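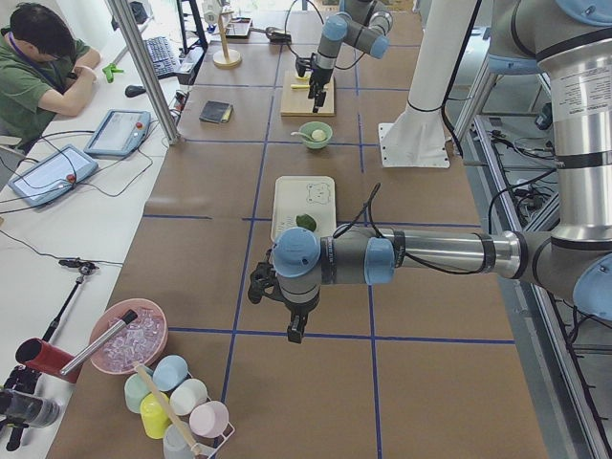

Brown paper on the long table, blue tape for the cells. Cutting board at the far side.

1/ Thread on covering a work table with paper and tape, and why the tape usually fails before the paper does. I have been re-covering tables at the Arnbridge shop since September and the notes were getting long.

2/ Paper first. Builder's paper and kraft paper look alike on the roll and behave differently on a table. Kraft is thinner and takes a crease. Builder's paper stays flat but fights you at the edges. We use the Ferkar roll, 910 mm wide, one width per table.

3/ Unroll it the evening before. Paper that has been wound tight keeps its curl, and the end nearest the core is the worst. Lay it curl side down with a weight at each end and leave it alone overnight.

4/ Humidity matters more than people expect. Paper grows across the grain when the air gets damp, and on a roll the grain nearly always runs lengthwise. So it grows in width. If both long edges are taped down tight, the extra width has nowhere to go and you get a ridge down the middle.

5/ Fix for that: tape one long edge fully, tape the other only at the corners, wait a day, then finish. A ridge that has already formed won't iron out. Cut a new sheet.

6/ Tape. Painter's tape is a low-tack crepe paper tape. On bare paper it holds well enough to stay put and badly enough to lift without tearing, if you lift it soon. After a few weeks the adhesive has moved into the fibers and the top layer comes away with it.

7/ Plain masking tape is worse on this count. Vinyl floor tape holds longest and shrinks as it ages, so the ends of every line pull back and leave a sticky strip that collects dust.

8/ Laying out a grid. Snap or draw the two longest lines first, at right angles, and measure everything from those. If you measure each cell from its neighbor, the error adds up. On our first table a 1 mm slip per cell put the last line visibly off square.

9/ Check square with diagonals. Both should match. A framing square is fine for one corner and tells you very little about the far end of a long table.

10/ Don't stretch the tape. Crepe tape will give quite a bit under tension and then creep back, taking the line with it. Lay out a length, let it go slack, set one end, lower the rest, press from the middle outward.

11/ Crossings. Two layers of tape make a bump you can feel with a fingertip. If things get slid across the table, cut the second line at each crossing and butt the ends. If things get picked up and put down, leave the overlap, it holds better.

12/ Pressing down: a hard rubber roller, 100 mm or wider. The Siltent one is decent, the handle is too short. A thumb leaves air pockets along one edge and that edge lifts first.

13/ Replacement. We change damaged tape the same day and the whole sheet when a tear reaches a taped line. Patches under tape always show — the step catches a sleeve sooner or later.

14/ Somebody asked about the Onyshchenko method (wet the paper, tape it, let it dry drum tight). Works on a drawing board. On a long table it pulled our corner tape off in one afternoon.

15/ Next up is edge trim, once I have settled on a blade. Current one lasts 5 cuts before it starts to drag.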